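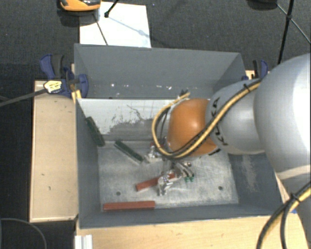

Grey bin, bar stock, Thursday before dinner. Two of the red-brown ones showing.

Thursday, September

Bar store sort out, day two. Started 8.15, meant to be done by ten, wasn't.

Job as left by Elsa: get all the loose bar out of the corner by the saw, weigh it, give each bit a number, write up what goes back on the rack and what goes for scrap. Nuanchan did the long lengths last week (her list is in the blue folder, do not start another one). Leaves the short stuff, which is mine.

Tally by end of play: 139 pieces with numbers on. 41 of those I'm happy to call good. 32 for scrap, too short or bent. The rest are "don't know" and are sitting on the bench under the window with masking tape round them. Please don't tidy them.

Bin. Using the big grey metal one for the short bars, tall side to the back. Floor of it is a right mess of scratches and rubbed patches, years of that. Doesn't matter for rough stock but I woudn't put anything finished in there without a bit of card down first. Elsa wants a rubber mat cut for it. Asked at Varkilcombe stores, they've got an offcut, waiting to hear if we can have it.

Red-brown bars - these are the awkward ones. No stamp I can find, no paint on the ends. Elsa thinks they came with the Juvberg order, Nuanchan says no, Juvberg always paint their ends and these are from the old Nilsuwan lot that got split between the two stores. I've no idea. Colour on its own tells you nothing, could be primer, could be a rust film, could be what they're made of. To try:

magnet
file a corner, look at what's underneath
weigh one and work out the density

Did the magnet on one (no. 99). Sticks, strongly. So that's copper and bronze ruled out for that one at least. Filed the corner after, bright grey under the brown. Steel then, of some sort. Still to do the others, don't assume they're all the same just becuase they look it.

Weighing: bench scale was drifting again first thing. Left it switched on for half an hour and it settled. Anything on the sheet before 9 has a W next to it and wants doing again. Five minutes' job if someone is passing.

Numbering. Paint pen won't take on the oily ones. Wipe with a rag and meths, let it go off, then pen. Put the number near one end and not in the middle - middle gets rubbed when they slide about. Found two with yesterday's numbers already half gone (one is either 17 or 11, have put it down as 17, will check against the weight).

Bars at an angle in the bin: leave them. I spent ages yesterday lining them all up neatly against the front wall and then you can't get your fingers under. Easier to lift if they lie anyhow, with a bit of a gap. Don't heap them either. A few at a time on the floor of the bin, deal with those, then the next few.

Rack labels. Old ones are in inches on the left side and mm on the right, nobody's fault, just how it grew. Nuanchan is printing new ones, mm only, with the length band underneath. Bands as agreed Tuesday-ish: under 150, 150 to 300, 300 to 500, then it counts as long and goes on her list. I've got a handful at bang on 300. Put them in the lower band? Ask.

Scrap: Varkov collect their skip on their own timetable so get it all in the cage early. Steel only. Anything the magnet doesn't pick up stays out and goes in the ali tub or the brass tub, and if you aren't sure it goes on the window bench with the rest of mine.

Gloves - the thin ones are useless on sawn ends, got a nick through the left thumb. Thick pair is on the hook by the saw, put them back there.

Still to do
- other red-brown bars, magnet and file
- redo the W weights
- 17 or 11
- chase Varkilcombe re mat
- Elsa to say yes or no on keeping anything under 80 mm. I'd say no
- sweep behind the saw, it's swarf up to the skirting

Sheet is up to date as far as no. 139. Next free number is 140, pen is in the mug.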